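From: Bognár
To: Tanotcombe toy library list
Date: October 10, 2020
Subject: Re: Bins for the loose bricks

> We have 139 loose bricks in the big Wino bag and no good way to
> hand them out. Does anyone know what size of bin works for a
> table of small kids? I'd like to settle it before the November
> order goes in.

I went through this last year. Deep bins are good for storage and bad for play. The kids can't see the bottom, so they tip the whole thing over and you spend the rest of the morning on the floor.

What we do now is keep the bricks in the deep bins and put one shallow tray on the table with them. Bricks come out a few at a time, and the tray is where you build or sort. The rounded corners matter more than I expected, they wipe clean in one go.

Volus sells trays in packs of 4. I would get 2 packs. Leave the lids off the order, we never used ours. 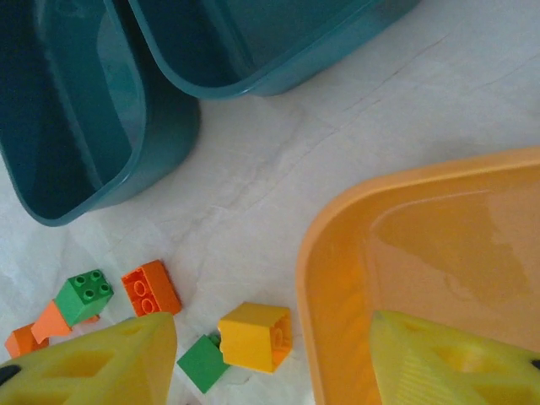 Bognár

The teal bins are the deep kind I mean, and the orange-yellow one is the tray. I put something pale under them so a stray brick shows up.

If you want to try a set first, I can bring one to the next swap. I would also split the bag before you hand anything out. 80 bricks is plenty for one table, and the rest can stay in the closet.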